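Evura Shallow Tray, White with Black Rim
Bench and desk range / Small parts and device trays
Supplied by Stestham

Product summary

The Evura shallow tray is a small, open, rectangular tray for holding one device or a few small parts on a flat worktop. The inside walls and base are white and the rim is black. It has no lid, no divider and no feet. It is sold for phone repair counters, goods-in benches, packing tables and front desks where handsets are passed from one person to another and need a fixed place to sit while they are checked or boxed.

The tray replaces the earlier Evura card tray, which was withdrawn in June. Customers with the card version can mix the two on the same bench, as the outside length and width have not changed.

Dimensions and data

Outside length: 200 mm
Outside width: 139 mm
Form: rectangular, single compartment, open top
Inner walls and base: white
Rim: black
Order code: EV-467
Pack quantity: 2 trays
Stacking: yes, empty trays only

The outside length is measured across the rim at its widest point. Allow a small margin when fitting trays into a drawer or a shelf with fixed dividers. The walls are upright and meet the base at a plain corner, so a flat item will lie against the side without riding up.

Choice of colour

The white base is intended to show up small dark items. Screws, SIM pins, rubber bungs and short offcuts of tape are easier to find on white than on grey or black. Most handsets sold at present have dark casings, and a dark handset is clearly seen against the tray from the other side of a counter. The black rim marks the edge of the tray when it is placed on a white worktop. Without it, staff tend to set items down on the edge and tip the tray.

An all-black version is made for photographic benches and is listed separately under the Zesora name. It has the same outside size. It does not carry the white base and should not be ordered for small parts work.

Recommended bench layout

The tray works best as the middle point of a three-place layout. Keep one side of the tray for items still in their wrapping and the other side for items which have been unwrapped and switched on. The tray between them stays empty until an item is ready to be handed over. Work can run in either direction, but all benches in one room should run the same way.

1. Clear the worktop and wipe it down.
2. Set the tray in the centre with its long side running left to right.
3. Place the wrapped item on the incoming side, flat, with room to get hold of it from both ends.
4. Place the unwrapped handset on the other side, screen up.
5. Check the screen before the handset is moved to the tray.
6. Record the result, then empty the tray before starting the next item.

Items in clear film should be laid flat and kept away from the tray rim. Loose film catches on the rim and can drag the tray along the bench. Where film has been wound round by hand, press down any free ends first. 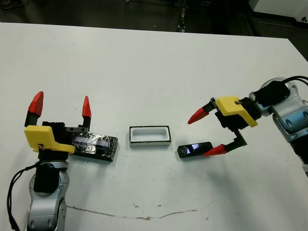

Handsets which fail the screen check should not go into the tray at all. Use a second tray with a label on the rim, or a separate shelf. The pack quantity was set with this in mind, and most single benches need no more than one pack.

Worktop

Any flat, level worktop is suitable. A plain white top gives the best general light but shows marks, and it should be cleaned at the start of each shift. On very smooth tops the tray may slide when pushed from one end. The Fung bench mat is available for this purpose and is cut to take one tray with a clear border on all sides.

Cleaning

Wipe the tray with a soft cloth and warm water with a little washing-up liquid. Dry it before use. Do not use scouring pads on the inside, as scratches will hold dirt and spoil the white surface. Labels should be put on the outside wall or the rim and removed before cleaning. Ink marks on the base can usually be lifted with a plain rubber if dealt with on the same day.

Limits of use

The tray is not an anti-static product and must not be used for bare circuit boards. It is not intended for food, liquids or hot items. Do not carry loaded trays in a stack. Do not leave batteries on charge in the tray.

Ordering

Order by code and number of packs. Single trays are not supplied. Trays are sent flat-packed in card sleeves between orders of mats and drawer inserts, and a mixed order goes out as one parcel where the sizes allow.

Questions about fit, drawer sizes or bench layout should be sent to Tanvir Gamage at the Stestham trade desk. Please give the inside measurements of the drawer or shelf and the number of benches.

Page revised October 2019. Replaces all earlier sheets for EV-467.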